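Section 4: Clearing and Sorting the Work Table

This section applies to all Furatow work tables fitted with the two-part top and raised white border. It should be read together with Section 3 (Assembly and Levelling). The table must stand against a wall, with all feet in contact with the floor, before any items are placed on it.

4.1 Before you start

Check that the top is clean and dry. Wipe it with a soft cloth and plain water, working from the back towards the front. The seam between the rear and front panels should be wiped along its length, not across it, as crumbs and eraser dust may otherwise be pushed into the joint.

Have the following to hand:

One paper or cloth bag for clothing and other soft items
One zipped pouch for pens, glue and small stationery
One soft cloth

The Flistix pouch supplied with the larger table set may be used. Any flat pouch of similar size is also suitable.

4.2 The two zones

The rear panel is intended for items that are waiting to be taken elsewhere, such as bags, garments and dishes. The front panel is the working zone, and only items in current use or about to be put away should lie on it. Users who share a table may find it helpful to agree on this division at the outset.
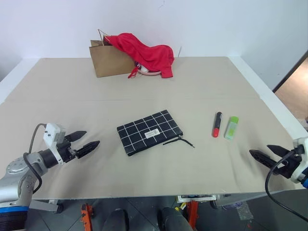 Figure 4.1. Table before sorting: bag, red garment and dish at the rear; checked pouch, marker and glue stick on the front panel.

4.3 Sorting procedure

1. Move all soft items to the rear panel. Place the bag upright, with its handle clear of the opening.

2. Lift any garment that is lying over other items before folding it. Dishes are easily hidden under cloth and may be pulled off the table with it.

3. Fold the garment loosely and lower it into the bag. Tuck in cords and ties so that nothing hangs over the side.

4. Take dishes to the kitchen separately. Do not put them in the bag with clothing.

5. Check that the caps of all pens and glue sticks are pressed fully home. A marker cap should be pushed on until it clicks, where the design allows.

6. Open the pouch along its full length and lay the pens and glue inside, parallel to the longer side. Close the zip slowly, keeping the pull cord outside the teeth.

7. Place the pouch flat on the front panel, or in the drawer unit if one has been fitted.

Note: Glue sticks should be stored away from radiators and direct sun. In July and other warm periods the glue may soften, and it is advisable to keep it in a drawer.

Caution: Do not use the raised border as a handle or as a support for heavy bags. The border keeps small items from rolling off the top and is not designed to bear weight.

Caution: Marker ink left on the top should be removed on the same day. Use a damp cloth first. If a mark remains, apply a small amount of Drastine surface cleaner, leave for one minute and wipe off. Do not use scouring pads, which will spoil the matt finish.

4.4 Storage of the filled bag

Paper bags are suitable for light clothing only. Shoes, books and damp towels should be carried in a stronger bag. A filled paper bag should be lifted with one hand beneath the base - the handle alone may tear away if the load is uneven.

4.5 Replacement parts

Pouches, border strips and seam covers may be ordered from Woldemariam, quoting part number 127 (pouch), 155 (border strip) or 2330 (seam cover). Enquiries about this section should be addressed to Demetrio Llorente, Product Documentation.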